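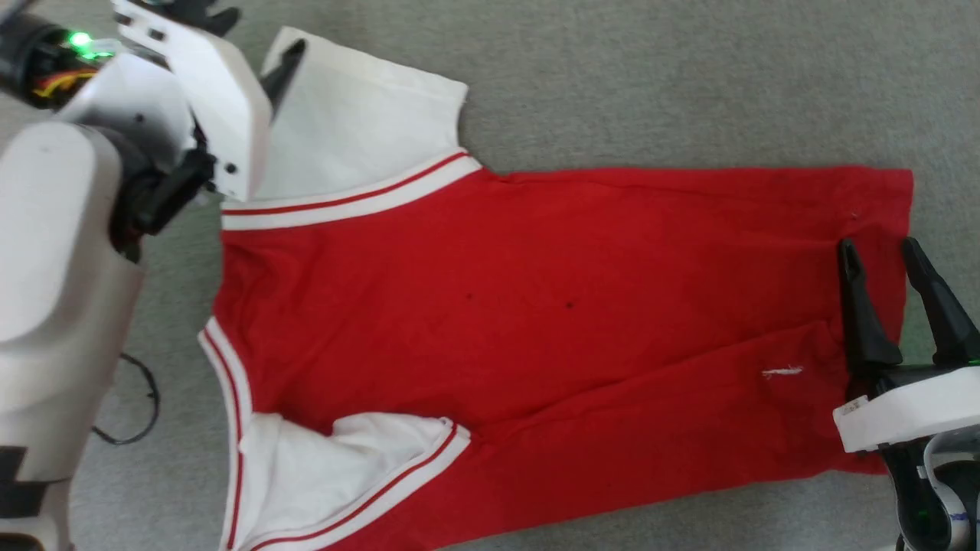

Witby Rec Basketball, Uniforms and Equipment

The red tops are back on my carpet, which means the season is over and I have the bags again. I said last year I would write down how I do this so that I would not have to work it out again in November, and then I didn't. So I am doing it now, while they are still all over the house.

We have 33 red tops. They came from a shop in Dalier that closed a while back, so when one is gone it is gone. They are sleeveless, with white bands at the openings and thin red stripes running along the bands. The red has faded a little. I don't mind that. What I do mind is the bands, which pick up gray from everything they touch.

I look over each top flat on the floor before it goes near the washer. The dining table is too small and the bed is too soft to see anything on. I lay the top sideways and smooth out the body first, then open up the white parts, which like to fold back on themselves. If you leave them bunched up you miss the marks in the creases.

On this one I found two small dark spots in the middle of the red. They are tiny, and you would never see them from the bleachers. I don't know what they are. My guess is pen, but it could be grease from the rack in the equipment closet. There was a bit of white thread or lint on it too, farther over. I pick lint off by hand. If it is a thread I check that it isn't attached to anything before I pull, after the time I opened up most of a side seam.

For spots like these I use dish soap and a soft toothbrush, cold water, fifteen minutes, then look again. If it is still there I do it one more time and then I stop. Scrubbing takes the color out faster than any stain does, and a pale patch looks worse than a dot.

The wash itself is cold, inside out, with nothing else in the load. Red cotton and white trim are a bad pair. The first year I washed a few of them warm and ended up with pink stripes on a pink band. I now put in two color catcher sheets and take the load out as soon as it finishes. Letting it sit wet in the machine for an evening is how the color gets into the white.

I set the spin to 800. The washer will go higher, but the creases it leaves in the white parts take forever to iron out. Then everything goes on the drying rack in the spare room. I don't use the dryer for these, even on low. The straight hem at the bottom starts to roll up and you can't get it to lie down again.

Ironing is only for the white. I use medium heat, from the inside, and leave the red alone.

When they are dry I fold them in thirds with the hem on the outside and put them in the Trornell bins, the long ones with the blue lids. Each bin holds up to 60 if you press down, but I split the tops between two so the ones at the bottom don't come out in October looking like they were slept on. The bins go back to locker 309 at the gym. The shorts have their own bin, and the key is on the hook by the office door.

Still to do: one top has a loose band at the neck that I need to sew, and I am four short on the sign-out sheet. If you have a red top in the bottom of a gym bag, please drop it in the box outside the office. It doesn't have to be clean.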